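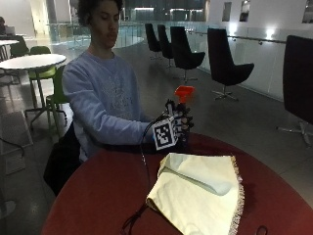

Read it out loud or bin it, was the advice from the back row of my writing group, and I've been chewing on it ever since. The whole room had just sat through 70 pages of my first screenplay, all of us reading silently with our biros out, and somebody reckoned we'd learned nothing at all about whether people could say the lines.

So I gave in and booked the upstairs room at Vilitz, the café by the canal, for an evening in October. The script is called Taipe, after the island where it's set, and it has a lighthouse, two sisters and far too many speeches. I'd been proud of those speeches!

Within a page I wanted to crawl under my chair. There's a quarrel in the kitchen that I must have rewritten every night for a month, and it went on and on (and on). The older sister explained her feelings, the younger one explained hers back, and you could hear people turning over to see how much was left. Then came a tiny bit where one of them asks whether there's any milk, and the room went completely quiet. I'd nearly cut that.
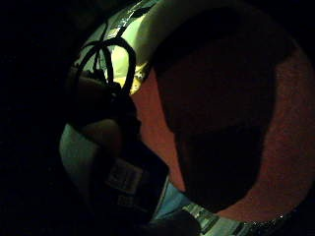 Close work, seen from very near.

I went home and did something I'd recommend to anyone with a stubborn second act. I took the quarrel and allowed each sister four lines. It was horrible to do, and I sulked through most of it, but the scene now happens in the gaps and the milk has been promoted to the ending.

The other thing I've changed is how I start. I used to write a treatment of 1,000 words before I'd let myself near any dialogue, mostly because a course I took with Hilance, the script people, swore by it. I still like a treatment, but now I write the worst scene first, the one I'm dreading, and read it to the kettle. If I get bored before it boils, there's trouble.
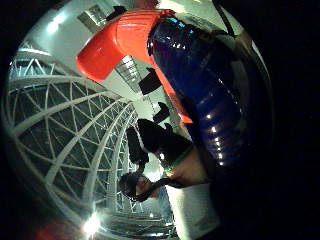
Finding people to read for you

You don't need actors. I've had lovely readings from neighbours, a cousin and a man who only came upstairs looking for the loo. Give them the pages on the night, so they haven't had time to practise a voice, and don't read a part yourself – you'll perform it the way you hear it in your head and learn nothing. Sit at the side with a pencil and mark wherever someone stumbles.

Have somebody else read the scene directions too. Mine were terribly pleased with themselves, all mist and longing, and they've been trimmed to where people are and what they're doing.

Taipe is going off to the Fuvis new writers' scheme once I've sorted out the lighthouse, which still has a speech in it. I'm working up to that one.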